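Print this page | E-mail this page

Compost talk, Drivville Grange Hall - my speaking notes
Tuesday, July 6, 2021

(Wait for the people at the back to sit down. Say hi to Elfriede Mühlbauer, who got me into this.)

Okay, so last time I stood up here I talked way too long about worms, and I promise to keep them short tonight. What I want to talk about is leaves! Plain old fall leaves, the kind folks on Ilell Road still bag up and leave at the curb.

Ask: who here bags their leaves? Who burns them? (Don't scold anybody. I burned mine for years.)

My garden is on heavy clay. In March you could make a pot out of it, and by July it has cracks I can lose a trowel in. I tried sand first, and please don't do that, I ended up with something a lot like a brick. Then I started piling leaves on the beds every fall, and the third spring I pushed a fork in and it went down to the handle. I yelled. My neighbor came out to see if I was hurt.

How I do it now:

Run the mower over the leaves first. Whole maple leaves mat down like wet newspaper and the rain runs right off (tell the Dretunholm story here if they seem awake, skip it if it's hot in the hall).

Spread them thick, maybe up to your ankle, but keep them back from the stems of anything you love. Water them once so they don't blow over to the neighbors.

Leave them alone. This is the hard part for me - I like to poke at things.

Now, leaf mold in a bin. Mine is a ring of chicken wire and it holds 40 bags if I stomp on it. No turning, no recipe. It takes a couple of years, and then you've got this dark crumbly stuff that smells like the woods. It isn't strong plant food, so keep on with your regular compost for the tomatoes. It's there to hold water and give the little critters something to chew on.

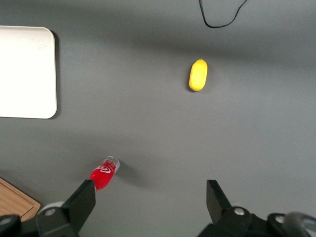

People always ask me about black walnut. I keep those leaves out of the vegetable beds and put them under the lilacs, and the lilacs haven't complained. Oak is fine, just slow. Pine needles won't turn your soil sour the way your grandpa said, either, so go ahead and use them on the paths.

(Drink some water. Check the clock. If it's past eight, go straight to the sign-up.)

Sign-up sheet for the leaf swap is by the door. Mrs. Ozoliņš has room for 10 more names, and if you have a truck, put a star next to yours. Bring leaves without dog business in them, please!

Questions, then pie.

Comments

claybound: Loved this! Do you mow the leaves wet or dry? My mower choked on the wet ones.

Jo from the hill: Dry if you can get them. I wait for a windy afternoon.

ruthie_k: So what is the Dretunholm story? You skipped it and I came just for that.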